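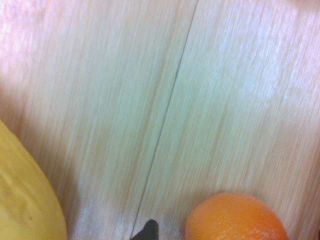
Table surface between two fruits, finger tip at the near edge.

Findavia – Votbridge site
Robot Workstation Inspection Checklist, Lounge Room
Last updated: December
Inspector: Hilde De Haan. Operator on shift: Jozef Smits.
Arm hours at inspection: 2957

1. Table surface free of spills and sharp edges – PASS
Comment: Seam between the boards to be wiped at the end of each shift. This task was formerly shared by the fruit handling staff and now falls to the operator alone. It should be entered in the job description.

2. Cables secured and clear of walkways – ACTION
Comment: Cables near the arm are to be routed along the wall.
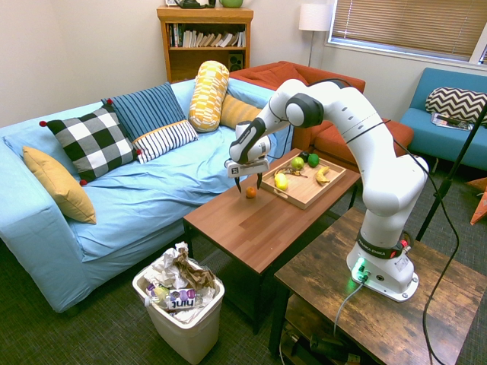

Operators now walk behind the arm far more often than they did when fruit was placed by hand, and the walkway plan dates from that period. Willems will submit a revised plan.

3. Fingers intact, no residue – PASS
Comment: Operators report less wrist strain than under hand placement, but more time spent standing and watching. A stool has been requested.

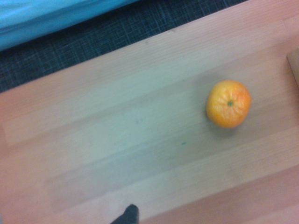
Item 3: finger tip and single orange on the table.

4. Operator breaks – ACTION
Comment: Mr. Smits recorded 22 minutes of unbroken watching before his first pause. Relief cover must be named on the rota – verbal arrangements are not accepted.

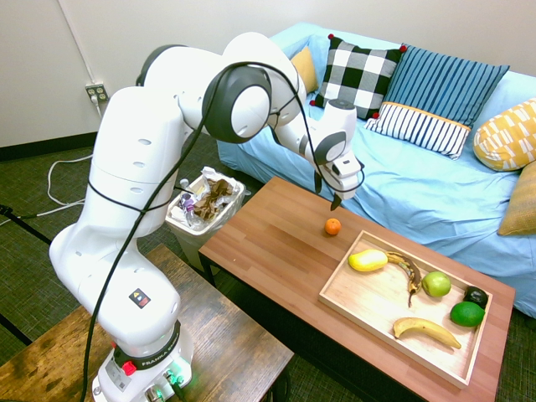
5. Stop button training – PASS
Comment: All operators have signed Form 346. Staff moved from the packing line must sign before their first shift with the arm.

6. Waste bin emptied at shift change – ACTION
Comment: Duty not assigned since the change in staffing. Site manager to assign.

This site uses cookies to remember your settings. Accept / Decline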